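3. Open Shelving and the Problem of the Temporary Object

3.1 What the square compartment promises

The open cube shelf is sold on a promise of order. Each compartment is the same size as its neighbor, so each looks ready to hold one category of thing: books here, records there, a plant where a plant might get some light. The catalogs of the three makers studied in this paper (Inorel, Flevau and Wutau) lean hard on this idea. Flevau's product text uses the phrase "a place for it" on nearly every page, without ever committing itself as to what "it" is.

Our households were less sure. Of the 24 homes in the study, most could name a category for each compartment when they first put the shelf up, and very few could still do so by the second visit. Participants described the change in the language of weather. Things "drifted in" or "piled up," and in one case "settled." The person who had put the things there was rarely mentioned, even when that person was the one talking.

Karabulut (in her earlier work on hallway furniture) calls this the grammar of the innocent shelf. We keep the term and extend it to living rooms, where the shelf has more witnesses and the innocence is harder to maintain.

3.2 Temporary objects

We use "temporary object" for anything placed in a compartment with a stated intention to move it. The intention had to be stated out loud or written in the diary. This rule kept the category honest but also made it huge. The diaries record 1037 temporary objects over the study period, among them batteries of unknown charge, a bag of foreign coins, the warranty for a toaster no longer owned, and a left glove that appears in one household's diary from the first page to the last.

Temporary objects have three habits worth noting. They travel upward, from the lower compartments to eye level, as people move them out of the way of something else. They attract others of their kind: one loose battery in a compartment is an oddity, while two are a battery compartment, and will be defended as such. Finally, they outlast the permanent objects around them. Books were lent, donated or read in the bath until ruined. The coins stayed.

It would be easy to treat all this as failure, and the advice literature mostly does. We think the advice literature has never tried to find a battery in a hurry. A compartment of odds and ends is searchable in a way that a labeled system often is not, provided the searcher lives there. Visitors did very badly, and several were rude about it in the margins of the diary.

3.3 The carrying stage

Between the floor and the shelf comes a step that studies of storage tend to skip. Things do not arrive at a compartment on their own, whatever our participants' verbs imply. They are carried, and for small goods the carrier is usually a basket, a bowl, or the front of somebody's sweater.

The basket matters because it allows sorting to be put off. A person holding a single object must decide where it goes. A person holding a basket has to decide only where the basket goes, and the usual answer is the floor in front of the shelf. There it becomes, for a while, a compartment of its own, with better access than the others and no category at all. One participant had a basket in this position when we first called and spoke of it as "on its way." It was still on its way in July.

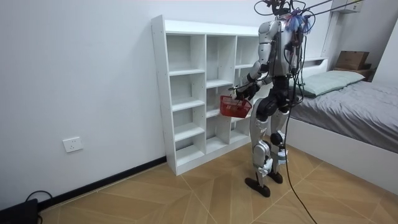
3.4 Two ways of dealing with a basket

We distinguish two styles of unloading. In the held style, the basket stays in one hand while the other hand deals with the contents. In the set-down style, the basket rests on the floor, and the reaching is done from there. The held style is more tiring and gets finished sooner, for reasons the arm will explain to anyone who tries it. The set-down style is more comfortable and can be interrupted, and in our diaries it nearly always was – by the phone, by dinner, by an old letter found at the bottom and read standing up.

The middle compartments do most of the work in both styles. The bottom row asks for a bend and the top row for a stretch, and people who had spent over 200 dollars on a shelf proved willing to use only the part of it that required neither. Wutau sells an insert drawer meant to make the bottom row more attractive. Participants who owned the drawer used it to store the instructions for the drawer. 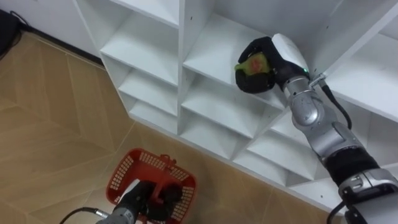

Figure 2. Open cube shelving with a red plastic basket on the floor; reach into a middle compartment.

The set-down style raises one further question, on which the authors did not fully agree. If a basket has been on the floor in front of a shelf for long enough, is it part of the shelf? Karabulut argues that it is, since people who cleaned around the shelf cleaned around the basket too, in a single curving stroke, and cleaning routes are better evidence of what counts as furniture than anything people say. The opposing view is that a basket has a handle, and a handle is a claim about the future. We coded such baskets as furniture, with the objection noted, and the second coder went along with this after a longish lunch.

3.5 Labels

Only a few households labeled their compartments. Labels did slow the arrival of temporary objects, but they also produced a kind of object we had not planned for, the thing stored under a label because no one was willing to change the label. A compartment marked "Maps" held a printer cable, a bicycle lamp and no maps. Asked about it, the owner said the maps had been moved temporarily. They were traced to the compartment marked "Cables."

The Inorel label kit includes a blank for each compartment and one spare. In every home that bought the kit, the spare was kept on the shelf, unlabeled, and was entered in the diary as a temporary object.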